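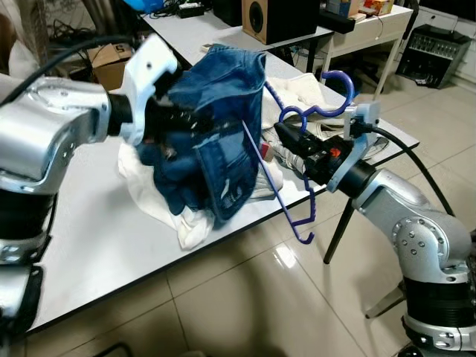
Blue denim and a purple hanger at the white table.

Hi all, Aisling Daly here from Asham, and I've got news I've been itching to share — our winter clothing swap is back in July, and it's bigger! Last year we rehomed 566 pieces, and this time we've got room for plenty more (please, clear out those wardrobes).
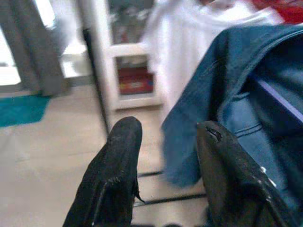
COMMUNITY NEWS

Bring up to nine clean items, swap them for whatever catches your eye, and take home anything that fits. Doors open at 10 am. Kids' sizes are up the back, coats and jumpers near the door. My friends at Skosis are running the mending table again, so bring that shirt with the missing button. 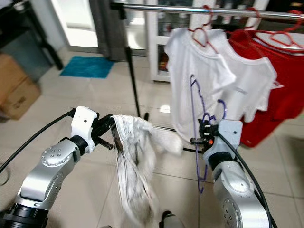 Entry is free, but I'd love you to book so we can sort out the racks. We've already had almost 500 bookings, and I'm thrilled!

"I found my favourite coat at the last one and I've worn it to death," says Kuldeep Tyagi, who's back on the mending table this year.

Media enquiries: Farzana Malik, Asham.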